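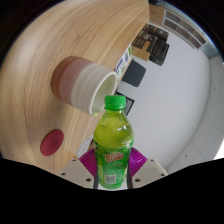

Somebody at Dridari wrote in to ask whether the finger screws really need checking before every session, or whether once a week would do. Every session, please! I got lazy with mine and the left finger had crept out of line by take 30.

Urusard gripper notes

Setup is quick. Wipe the magenta fingers with a damp cloth, let them dry, then snug the screws on both mounting blocks — snug, no more than that, or you'll strip the holes like I did. Close on a plastic bottle and look at both sides for an even grip.

A torn rib means a new finger. Spares are in the Lewis drawer, and swaps go in log.txt with the take number (my last one was 226).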